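Week 6 handout - Teaching by demonstration, part 2
Course: Manipulation lab (Issa / MacKinnon)

Recap first. Two ways to get a task into a policy. Teleop = you drive the actual arm from somewhere else, leader arm or headset. Hand-held = no arm in the loop at all, you hold the gripper and do the job, camera on the gripper records. We did teleop in November. Today hand-held.

Why bother: cheaper, faster, and you feel the contact. Over teleop you mostly don't. Downside, you can do things with your wrist the arm can't follow, and you only find that out at replay.
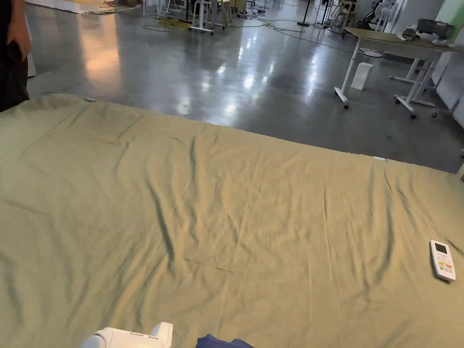
Soft things are the hard case. A mug has a pose, six numbers and done. Cloth doesn't. Look at the wrinkles running through that green sheet, no two demos will start with the same ones, and the remote lying on top is the only thing there you could put a tidy frame on. So for cloth we don't write down state, we let the images carry it. Means more demos. Omeck baseline (reading 2) used 580 for one folding task, the Qudah people went to 1,000 and got smoother regrasps but not much better success. Read both, compare the start conditions, not just the totals.

Rules for recording, same for every group:
- sync clocks before anything else
- gripper open at start, open at end
- slow down near contact, then slow down agian
- don't talk with your hands mid-demo
- bad demo = flag it, don't delete

Left and right are separate streams. Mix up the labels and the whole session is junk, Sorcha lost an afternoon to this at Druststead.
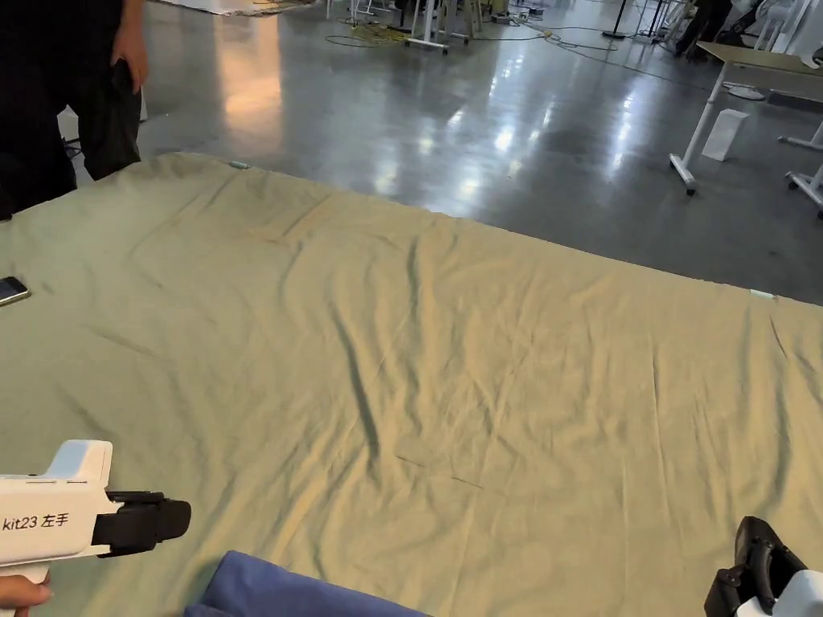 Fig. 2. Left unit, marked kit23 左手 (left hand), held over the sheet.

Two-handed demos: decide who leads. Usually one hand pins, other one moves. If both move at once the policy averages them and you get mush. Pick a leader and keep it for the whole set, all 37 demos of your set, no swapping halfway because your arm is tired. Take a break instead.

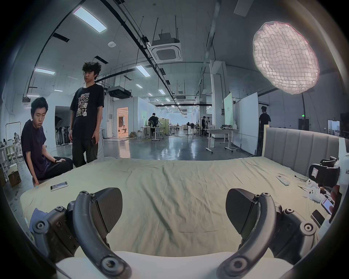

Also keep the pace steady between people. Fast demonstrator + slow demonstrator in one set = policy that stalls. Samer's check: plot demo length, anything way out on the tail gets watched again before it goes in. The Avton script does the plot, path is on the course page.

Calibration: redo if the gripper was dropped. Even a small drop. Yes even then.

For next time
1. Reading 2, sections on start states and regrasp
2. Upload your set, flagged ones in thier own folder
3. Half a page: one thing your wrist did that a real arm couldn't. Be specific, joint limits not vibes
4. Groups with under 28 usable demos, come see Samer before lab

Replay on the arm is next week, bring your calibration file.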